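1 June 2025
Bench notes -- smoked acrylic compartment box

Picked this up again after leaving it since the last storage reshuffle. Purpose is small parts: spacers, ferrules, short offcuts of tube, the Gusell clips that keep ending up in the screw drawer. Want to settle the divider layout before anything goes in for good.

Weights first, because I forgot last time. Box with all dividers in: 3,695 g. Box with the loose dividers out: 3,335 g. So the loose sheets come to 360 g, more than I had in my old notes. The old figure was taken on the kitchen scale and I have crossed it out.

Cleaning. Lukewarm water, one drop of dish soap, microfiber cloth, no paper towel. Did the outside walls and then each divider separately. The Rawat plastic cleaner leaves a film on the tinted stock that shows under the ceiling lights, so it goes back on the shelf for the clear sheets only. Static is bad after wiping. Left the panels standing for 23 minutes before handling them again and they still pulled dust off the bench.

Fit of the dividers. Most slide in with light finger pressure. Two bind near the bottom of the slot. Checked both against the steel rule and the edges are straight, so the trouble is in the slots, probably a bit of cement squeezed out at the joint. Ran a folded strip of 400 grit down each one, five strokes, blew it out, tried again. First one is fine now. Second one still catches, but it goes home if started square. Leave it alone. More sanding will make it rattle.

Rods. Both upper rods taken out, wiped, put back. End fittings are hand tight only. Do not use the pliers on these -- the last set got chewed that way and I had to reorder from Emasen, who took until August to ship.

Knobs. Clear ones, on the side wall. Checked each for cracks at the base with the flashlight held flat against the acrylic. None found. The lower one turned slightly under load, so I backed it off, cleaned the thread and reseated it. No thread locker. The one we have attacks acrylic and the bottle says so in very small print.

Reflections make it hard to see which compartment is which from the front. Looking in at a slant you get several panels stacked up and the edge lines all run together. Labels on the front face would not help much. Better to label the top edge of each divider. 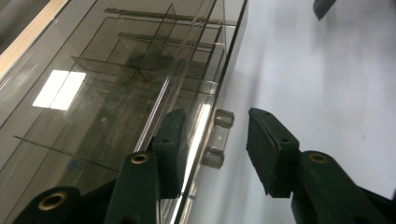

Smoked box from the knob side, dividers and both rods in. Blue mark faintly visible low down.

Layout for now: heavy items low, light items in the upper tiers, nothing long across the rods. The Gusell clips get their own compartment near the knobs. Tube offcuts stay in the Fistesico tray until I have sorted them by diameter.

To do:
Cut one spare divider from the gray offcut, check thickness first.
Print edge labels, 9 mm tape, black on clear.
Try the antistatic spray on scrap before it goes anywhere near the box.
Weigh again once loaded and write the figure on the shelf card.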